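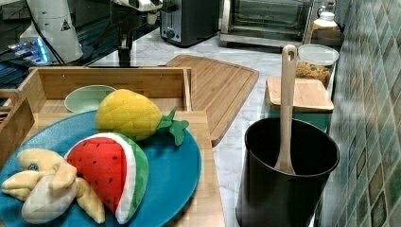 Plush banana, watermelon and pineapple on the blue plate, with the bamboo tray underneath.

Azimi Slatted Serving Tray: a long review from a person who carries a lot of things up stairs
Posted 5 August 2020

I have wanted a proper tray for years and kept putting it off, the way you do with things that seem too small to spend money on. We live in a tall skinny house in Trandale with the kitchen on the ground floor and the room where everybody wants to be two floors up, so most of my day is spent going up with full cups and coming down with empty ones. My old tray was a tin one from my aunt, very pretty, and it buckled in the middle with a loud pop whenever you put a teapot on it. I loved it and I do not miss it even a little.

The Azimi came recommended by my neighbor Man-sik Shim, who has had his since last September and uses it for breakfast, for seed packets, and once (he swears) as a sled for a very small dog. I ordered mine from Skustideo. It came in 7 days, wrapped in brown paper with a little card about oiling it. No plastic anywhere, hooray!

First, the sides. They are slatted and they stand up off the base, and this is the whole reason I picked it over the flat Varkeck one that everybody seems to own. A flat tray is lovely until you reach the landing and turn. With the Azimi, a mug that slides has something to slide into. I have gone up with soup, four glasses of lemonade and a wobbling birthday cake, and so far the stairs carpet has not suffered. You can also get your fingers through the slats for a better grip, though if you have big hands you may find it snug. My husband does, and he grumbles and holds it from underneath like a waiter.

The finish is smooth where it counts. I did find one rough spot on the underside, near a corner, and took it down in a minute with a scrap of 320... no, I just checked the packet in the drawer, it was 160 grit and then something finer. The joints are tight and nothing has squeaked or shifted. I left it out on the back step overnight by accident (there was dew, I was mortified) and it dried out flat by lunchtime, with one pale ring that went away when I rubbed oil into it.

Now, cleaning. The flat part wipes down in no time, but crumbs do get in where the slats meet the base, and toast crumbs are the worst of the lot. I keep an old soft toothbrush by the sink for it. Please don't put it in the dishwasher, whatever your cousin tells you. Mine says it's fine, and hers has a split you could post a letter through.

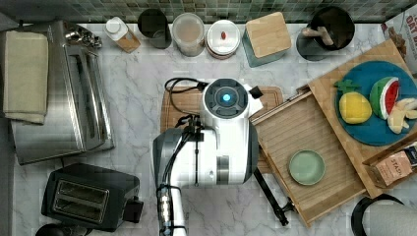 Storage is where I'd take off half a star. Those raised sides mean it won't slip into the narrow gap beside the oven where the tin one lived, and it takes up more of a cupboard shelf than I wanted to give it. After a few weeks of shuffling I gave up and let it stay out, and I've come around to that. Bamboo sits nicely against pale marble, and if you leave it at an angle beside the cutting board with one small green plate on it, as it is here, it looks like it belongs on the counter. Mine usually holds the butter dish, the salt and whatever fruit needs eating first, and then I just clear it off when there's something to carry.

I should mention the weight too. It isn't heavy on its own, but a full load of dinner plates adds up fast, and there are no real handles, only the slats. My father-in-law Aníbal Ospina tried it at our house and decided he'd rather have one with proper cut-out grips, which is fair enough at his age and with his wrists. He has his eye on something else and will surely tell me all about it at great length.

People asked about the oil after my last review, so: any food-safe one will do. I bought a 300 ml bottle when the tray arrived and I've hardly made a dent in it. Put a little on a rag, rub it in along the grain, leave it overnight and wipe off what's left. I do it when the wood starts to look thirsty and I don't keep a schedule.

Would I buy it again? Yes, and I very nearly did, for my sister, until she told me she'd moved to a bungalow and had no stairs to speak of. She's getting a teapot.

Four and a half stars. If anybody has worked out a better way of getting crumbs out of the corners, please leave a comment, because I'm on my second toothbrush.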